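Gaps opening up in old pine floor after sanding and refilling, what now?

Asked by Ekaette Nnaji
Category: Floors and stairs
3 answers

We have a pine floor in the front two rooms of a house built in 1861. The boards are wide and most of them are original. We had them sanded last summer by a local outfit called Bartoš, and they filled the gaps with a mix of sanding dust and resin, then put on three coats of a satin finish. It looked very good for a couple of months.

In November we turned the heat on and the filler started coming out. It comes up in thin strips when I vacuum. In the back room it has dropped out completely along four or five boards, and where it hasn't dropped out it has cracked down one side so there is a dark line. The finish on the boards themselves is fine.

I called Bartoš and they said this is normal movement and not covered. They offered to come back and refill for $592. I don't want to pay that and have the same thing happen next winter. The rooms are over a crawl space with no insulation under the floor. There is a radiator in each room and I don't own a humidifier.

Questions:
Is this normal, or did they do it wrong?
Should I have it refilled, or use something else?
Can whatever I do be done without sanding the whole floor again?

Answer 1
Posted by Lornska

Normal. Wood shrinks in winter. Buy a humidifier and leave it alone.

Answer 2
Posted by Eduardo Agbayani
Marked as helpful by the asker

I refinished floors for 11 years before my knees gave out, so I'll take these in order.

Dust and resin filler is fine for small gaps in a floor that doesn't move much, such as narrow strip oak on a plywood subfloor. It is a poor choice for wide pine boards over a crawl space. Wide boards move more than narrow ones, and pine over damp air on one side and a radiator on the other moves a lot. The filler dries hard and can't stretch, so it lets go of one edge. That's the dark line you are seeing. I wouldn't say they did bad work, but they should have told you this before they started. Check your paperwork to see whether they did.

Don't refill with the same thing. You have two reasonable choices.

The first is wood slivers. These are long tapered strips of pine that get glued into the gap on one side only, tapped down, and planed flush. Glue on one side lets the other board move. It's slow work, and the slivers have to be sanded and touched up with finish, so it will show a little unless you refinish the room. Use old pine if you can get it. New pine stays lighter for years. This is for gaps wider than a nickel is thick.

The second is a rope or strip gap filler that you push in with a putty knife or a roller. It sits slightly below the surface and squeezes and opens with the boards. No sanding. It comes in a few colors and dark brown looks the most natural, like a shadow. I used Bamen in my own hallway and it has stayed put for three winters. You can pull it out if you change your mind.

Before either one, clean the gaps. Run a painter's tool or an old flat screwdriver along each one, vacuum with the crevice attachment, and get out every piece of old filler that moves. Leave the pieces that are still tight. Keep the tool away from the top edges of the boards, pine dents if you look at it.
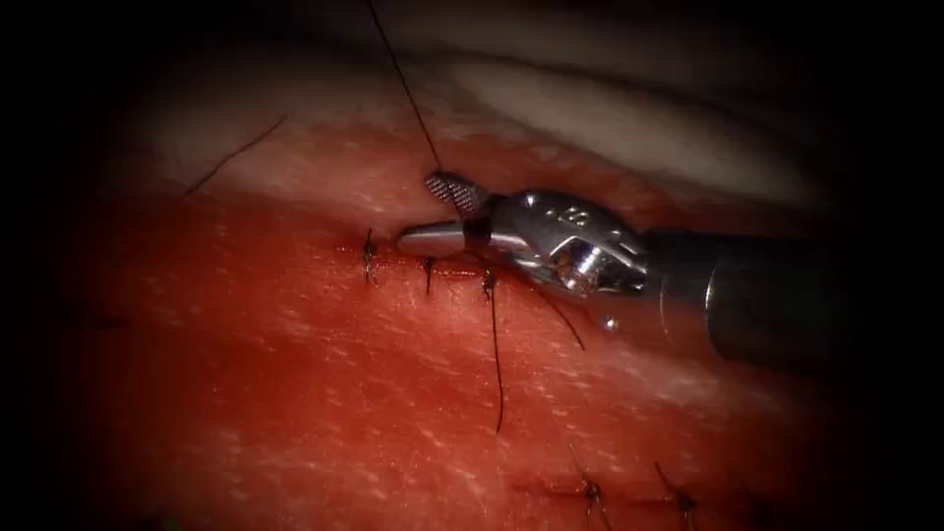

Do the strip filler in late winter when the gaps are at their widest, so you pick the right size. If you do it in August you'll buy it too thin and it will fall through by Christmas. For slivers it's the opposite, wait until spring when the gaps are about halfway, otherwise you pack them too tight and the boards can cup when the humidity comes back.

The crawl space is the real problem. Put a plastic vapor barrier on the dirt if there isn't one. I would do that before spending anything on the floor. Get a cheap humidity gauge too and write down what it says for a few weeks.

As for the $592, I'd pass.

Answer 3
Posted by Likex

Agree with Eduardo on the strip filler. I paid $49 for enough to do a bedroom and it took me one afternoon. Measure the gaps in several spots before ordering, mine were different sizes at each end of the same board and I had to send one roll back.

One thing I'd add, don't use caulk. The people before us did, and it collects dirt and peels, and the floor finish won't stick to it. I'm still picking it out.

Comment from Ekaette Nnaji: Thank you both. I looked under the house and it is bare dirt, so I'll start there. The paperwork has one line about "seasonal movement" and nothing about the filler. I'm going to try the strip kind in the back room first and leave the front until I see how it does.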